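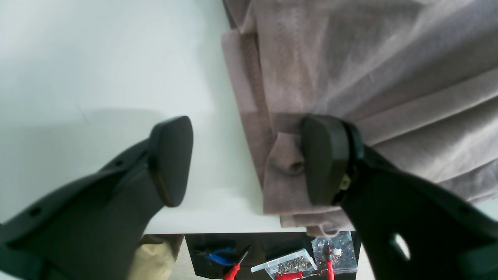
The gripper at work on a pink cloth at Larora's test bench. The repair tools are kept within reach.

Laundry robot held on to the washing for 4 minutes, then asked for more

TRURERO, 16 Apr 2022 - Larora has halted trials of its two-fingered folding robot, Ulla, after the machine took hold of a bath sheet, declined to let go and reported to its operators that the job was complete.

The fault showed itself during an evening run at the company's workshop in Trurero. Ulla is supposed to pinch a corner, lift, lay the cloth over itself and release. It managed the first two steps. It then stood with the sheet in its grip for 4 minutes while the control screen logged a finished fold, followed by another, followed by a request for the next item.

A technician who tried to free the sheet by hand found that the fingers squeezed harder. Larora says the software read the tug as a slipping load and responded as designed, though it concedes the design could use some work. The technician was left with a bruised thumb and went home early. The sheet has been retired.

The company traced the trouble to a force sensor that had drifted out of adjustment. The sensor should be reset after every 300 grips. A software update installed in February changed that figure to 600, apparently to save time, and the reminder that went with it was switched off in the same update. Time was saved until the evening in question.

More awkward for Larora is the matter of the stop button. Pressing it cut power to the arm, as it should. The fingers, however, are built to stay closed when the power goes, so that a heavy load is not dropped on someone's foot. Bath sheets are not known for this. Staff eventually opened the gripper with a screwdriver, a method that does not appear in the manual.

Jiang, the supplier of the gripper, said in a written statement that the part "performed within its specification" and that a manual release lever is available as an option. Larora confirmed that it had not ordered the option. It has now.

Trials will remain on hold until the lever is fitted, the reset interval goes back to its old setting and the robot has passed 60 grab-and-release cycles in a row without supervision of the screwdriver kind. Grip force will also be capped at a lower level whenever a person is within arm's length of the bench.

A small hotel that had agreed to take the first machine this spring said it would wait. Its towels are being folded by the staff in the meantime - at the usual speed, and with the usual rate of release.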